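Umo Sets Aside Budget for Second Robot Sorting Cell

Saturday, October 14, 2023

TESTOW - Household goods reseller Umo plans to buy a second robot cell for its returns building in Testow, the company said this week. The purchase is part of its equipment plan for next year, and an order is expected in March.

The new cell would handle mixed items that arrive loose in bins, work now done mostly by hand at 20 stations. Umo has asked two suppliers, Saarinen and Cliveo, for prices on a complete package covering the arm, gripper, controller, safety fencing and installation. Both quotes must include training for shift leads and a 48-month service contract.

Service terms weighed heavily in the planning, according to the company. Spare gripper parts and replacement hoses were left out of the budget for the first cell and had to be paid for from the repair account. This time they have their own line, along with metal bins and worktables.

The returns building takes in over 3555 items a week. Umo said it has not decided whether the second cell will run on both shifts from the start or only during the day. Floor work, including new power and air lines, would begin once a supplier is chosen.

The company did not release the total amount set aside. It said no jobs would be cut as a result of the purchase.
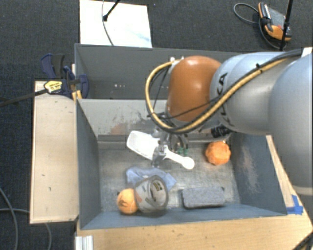
A robot arm holds a white plastic scoop over a metal bin of mixed items.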